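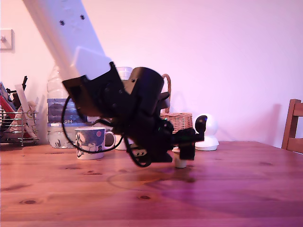

Le mug blanc sur la table de la cuisine commune, bois brun-orangé, nœuds d'origine.

LA TABLE, SUITE ET PAS FIN

Les lecteurs fidèles de cette lettre se souviennent que la cuisine du deuxième étage devait être rangée en novembre. Elle l'a été, pendant une matinée entière. Après quoi chacun est revenu y poser ce qu'il avait dans les mains, et la table a repris son rôle historique, celui de bureau des objets trouvés.

Rappelons les faits. La table nous vient de l'ancien atelier Dastasau, avec ses nœuds, ses veines et une collection de ronds de tasse que personne n'a jamais réussi à attribuer. Il en reste un, assez pâle, du côté où l'on pose son café en jurant qu'on prendra un dessous de verre la prochaine fois. Elfriede Brandes a tout essayé : l'huile, le bicarbonate, la mayonnaise (une recette de sa tante, paraît-il). La mayonnaise a laissé une odeur pendant deux semaines. Le rond, lui, se porte bien.

On nous demande aussi pourquoi les dessous de verre commandés chez Reltano ne sont jamais sur la table. Ils sont dans leur carton, sous l'évier, où ils ne risquent pas de se tacher.

L'égouttoir, ou l'art de ne pas essuyer

Le règlement affiché sur le frigo dit : « La vaisselle lavée est essuyée et rangée dans la demi-heure. » Soit 30 minutes, ce qui paraissait généreux au moment du vote. Dans la pratique, l'égouttoir en métal sert de placard, et le placard ne sert plus à grand-chose. On y entre en visite et on s'y installe, comme dans certains studios de la rue Montes.

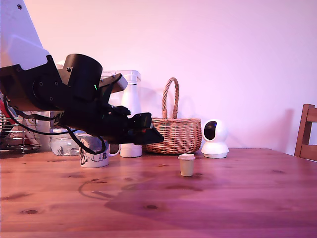

L'égouttoir à fils métalliques et son voisin, le récipient en verre à facettes.

Le verre à facettes mérite un mot. Laine Lūse soutient que c'est un vase. Elfriede y a servi une salade de fruits au repas de rentrée et n'en démord pas. Nous avons consulté le catalogue Droston, qui fait autorité dans cette maison depuis qu'il cale la fenêtre, sans y trouver le modèle. En attendant l'arbitrage, merci de ne plus y mettre de fleurs sans prévenir celle qui y met des fruits, et réciproquement.

Quant à ce qui sèche dans l'égouttoir, la proposition de Laine est sur la table, si l'on ose dire : tout ce qui s'y trouve encore à 22 heures part dans le bac du couloir, où son propriétaire viendra le reprendre en rougissant un peu. La proposition adverse consiste à acheter un deuxième égouttoir. Elle a, sans surprise, recueilli beaucoup de sympathies.

Le panier, lui, a voyagé. Il a servi aux œufs, aux clés, aux pelotes de Laine, puis au courrier des locataires partis. Il est désormais candidat au poste de corbeille à pain, ce qui suppose que quelqu'un achète du pain. Avec sa grande anse torsadée, il donne à la pièce un petit air de marché de province, à condition de ne pas regarder trop attentivement ce qui l'entoure.

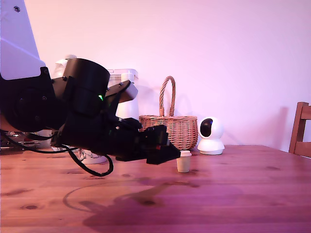
Ce que l'on garde, ce que l'on sort

Le panier en osier reste, par acclamation. Le petit gobelet crème reste aussi, bien qu'il contienne à peine de quoi contrarier une fourmi ; plusieurs d'entre vous y tiennent, et la discussion a été plus longue que celle sur les charges. Les couvercles sans boîte seront exposés sur le rebord de la fenêtre jusqu'à la fin du mois, puis confiés au recyclage. Les boîtes sans couvercle bénéficient du même délai. Si les unes et les autres venaient à se rencontrer, la rédaction serait heureuse d'annoncer les unions dans le prochain numéro.

Autre décision : le thé en vrac quitte la table pour l'étagère du haut. L'escabeau a été réparé, que les petits gabarits se rassurent. 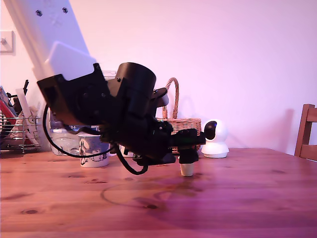
L'étiquetage avance, à son rythme. Laine a divisé la cuisine en zones, avec des lettres pour les étagères et des chiffres pour les places, et elle a collé autour de 32 étiquettes avant de se trouver à court de boîtes et de patience. C'est un système remarquable, dont elle seule possède la clé. Le bac en plastique translucide marqué B4 se trouve ainsi sur la table, à côté du mug au dessin bleu foncé, alors que l'étagère B est de l'autre côté de la pièce. Laine parle d'une phase transitoire. Elfriede propose de rebaptiser la table « étagère B », ce qui réglerait l'affaire en un coup de feutre.

Les réclamations sont à glisser sous l'aimant du frigo, celui en forme de citron. Prochain rangement collectif à 10 heures, date à convenir. Il y aura du café, apportez votre tasse et repartez avec.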